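September 8, 2020

Day 7 of no sugar in my coffee and I am still a grump about it. I dumped half the cup in the sink and went out to check the tomatoes instead, which was a better start to the morning anyway. The big vine by the fence has gone completely nuts since July! I picked until my arms itched and there's still more up top where I can't reach without the stepladder.

Wendelin Schnyder called while I was rinsing them. He wants to make sauce the way his aunt did, with the skins left on (I have opinions about this, but I kept them to myself, mostly). He's bringing his giant pot over and we're going to do the whole lot in one go, plus whatever he gets from the farm stand out in Irkeck. I said I'd handle jars. Then I went down to the basement and found I have lots of lids and hardly any jars, so that's a trip to Courtois before lunch tomorrow.

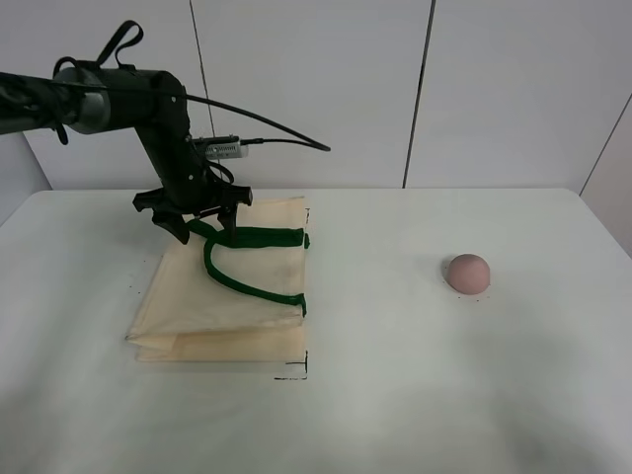 Tote, folded.

Got a long email from Yuzhen too, all the way from Brorno. She finally has a kitchen with a window, and she's walking 2,000 steps before breakfast, which she's very proud of and I am very jealous of. She wants my bread recipe again. I've sent it to her twice already, but I'll write it out on a card this time so it can live on her fridge. 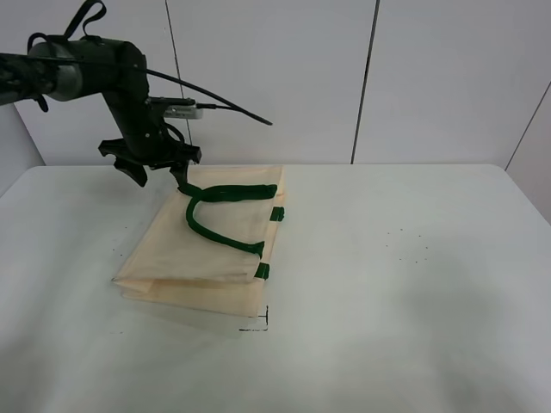
I need to get the market list sorted tonight or I'll forget half of it: garlic, basil, two onions, the good salt, and jars, jars, jars. Last time I went in with just my purse and came home with peaches rolling around the back seat. A cream canvas tote with dark green handles is just the thing for peaches, as long as I don't put the jars on top of them. Oh, and stamps for Yuzhen's card.

It's past ten and the kitchen still smells like tomato leaves. Going to bed with the window open.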